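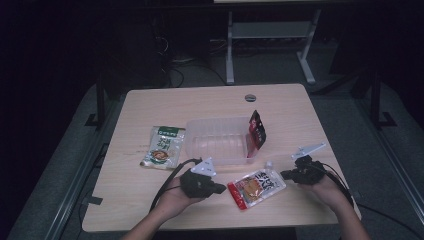
Our packing project with Foddale passed a small milestone on 8th April, when the tally of recorded demonstrations reached 3,491. A demonstration, for readers who skipped the March issue, is one go at a job done by a person so that a robot can later be trained to copy it. The job is putting groceries into a box. You hold a gripper in each hand, you pick things up with the grippers and your own fingers are strictly forbidden from helping, which they hate. The snack packets are the usual opening course, and the one with the red border, lying flat between the two jaws, is the sort that makes grown adults mutter. A flat packet offers very little to get hold of. Pinch it too near the middle and it folds, go for the corner and it swings round like a pub sign.

The white plates with the dots are there so that the movement of each hand can be followed through the air. Everything the wrist does goes into the recording, including the dithering. We used to tell people to relax and move naturally. They then moved like someone carrying soup across a new carpet, so the advice has been dropped and we now let them talk about their holidays until they forget.

Foddale would like the finished system to pack a mixed order without squashing anything. Shirima, the training software we are using, would like a great many tidy examples of the same thing. Between those two wishes sits a person at a table with a box, wondering if lunch has been mentioned.
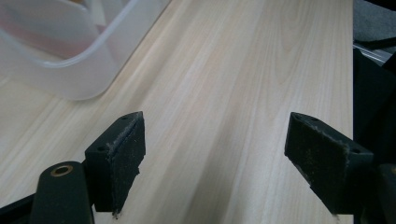 Issue 30, page 5

The pads on the fingers deserve a paragraph of their own, and will get one whether they deserve it or not. They are dark and fuzzy and they collect lint with real dedication. The gripping is better for having something soft on the inner faces, particularly on shiny wrappers, but a pad that has been at it for a while starts to fray along the top and takes on the look of an old slipper. Statico, who supply our spares, sell them in packs of 90, and we thought that was optimistic on their part until we opened the second pack.

Please do not trim the frayed bits with the good scissors. Please also do not pick at them during a recording. There is now a short run of examples in which the left hand stops halfway through the job and the right hand goes over to groom it, and we had to throw the lot away before Shirima got ideas.

The other rule that has changed concerns mistakes. In the early sessions we binned any attempt where something was dropped. The robot trained on those sessions behaved very nicely until it dropped something itself, at which point it carried on packing thin air with complete confidence. So drops now stay in, provided you pick the thing up again and finish. Swearing is not recorded and may be used freely.

Pouches are the current headache. A packet keeps more or less the shape it came in, whereas a pouch of sauce has opinions, and its weight moves about after you have decided where to hold it. 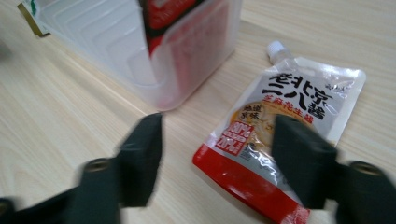 The sesame and peanut one has a screw cap, and first-timers nearly always go for that, as it looks like a handle. Sometimes it even works. More often the body of the pouch swings underneath and knocks whatever is already in the box. The approach we ask for is jaws wide open, come in low over the pouch, and close slowly on the body. It feels far too slow while you are doing it. Played back, it looks about as fast as a person unpacking at home, and the robot copes with it much better than with the snatching style favoured by those of us who used to work on tills.

From the next round we shall be adding Plalov to the mix. Plalov is the arm at the other end of the building, driven by remote control from a chair, and the idea is to compare what people do with their own wrists against what they do through a set of levers. Early signs are that the levers make everyone more polite and a good deal worse at pouches. If you would like a turn in the chair, the sheet is on the door of the workshop. Bring your reading glasses if you use them, and leave your rings at home.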